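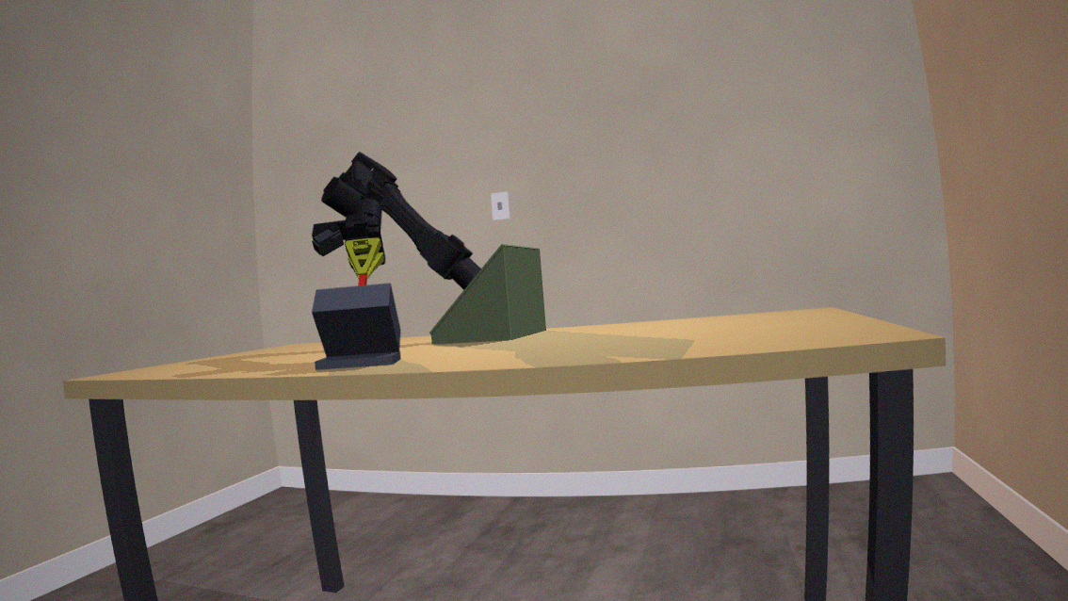 Petalo users on the Salau forum have complained that the trial scenes are too tidy to tell a buyer much, and that a rehearsal with two blocks on a bare table says little about a crowded workbench. Grasard, which sells the service, replies that simple scenes are where a customer should start.

Petalo is a paid simulation service for planning robot arm movements. A customer picks an arm, places objects in a virtual room and runs the motion before trying it on real equipment. The basic plan allows 200 runs a month and includes 18 ready-made rooms. A larger plan, sold under the name Tăng, adds 106 objects.

Close-up views are the most heavily advertised feature, and the claims made for them deserve some caution. They do help with aiming. With the red bar between the gripper's fingers overlapping the lower edge of a grey panel, a user can see how far it still is from the square hole higher up. A rendered overlap is no measure of force, however, and the sales pages are vague on contact. Version 7, released in July, left this unchanged.

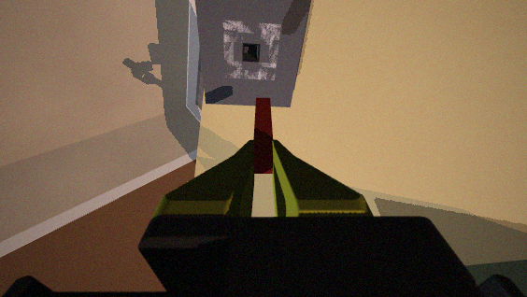 Pricing has also drawn criticism. Unused runs expire at the end of each month, and a run that stops early is charged in full. Rooms built by customers can be exported only on the Tăng plan.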